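Where Do All the Bottle Caps Go?
Project report by Javiera Fuentealba, September

I picked bottle caps because our kitchen is full of them. You open something, put the cap down "for a second," and a week later it's behind the toaster. My plan was simple — give the caps one home on the table, an old mug from the back of the cabinet, and see if my household would go along with it. By the end I had collected 185 caps (I washed every single one, and my sister still says I smell like dish soap).

The red ones were my favorites. They're easy to spot on a wood table, and they fit through the opening of a mug with plenty of room.

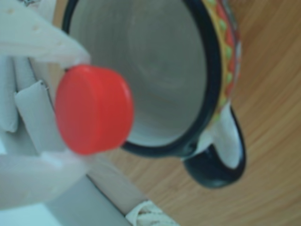 Does a mug work better than a box with a lid? For us it did, by a lot. I tried a lidded box for the first two weeks and people just left caps on top of it.

Part two was about strays, meaning any cap left on the table overnight. I checked every morning before breakfast and wrote them down, and I ended up with 69. Most were lying on their side near where somebody had been sitting. I kept forgetting to check on mornings when I was running late, so the real number is probably higher!
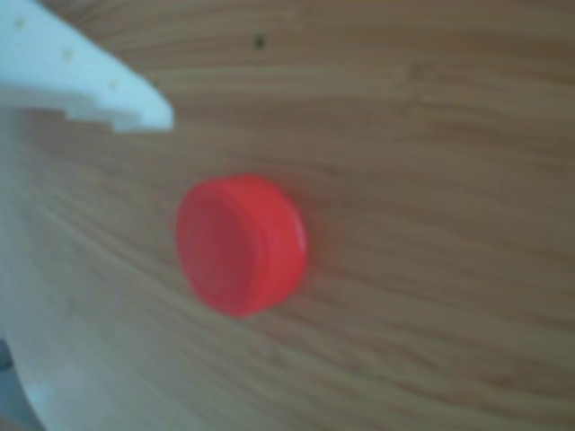

Lorraine Sugden thought I should have put out a second mug by the sink, where most of the bottles get emptied anyway. I wish I'd thought of that sooner — I'd already finished my chart. If I do this again I'll start with the sink and leave the table for later.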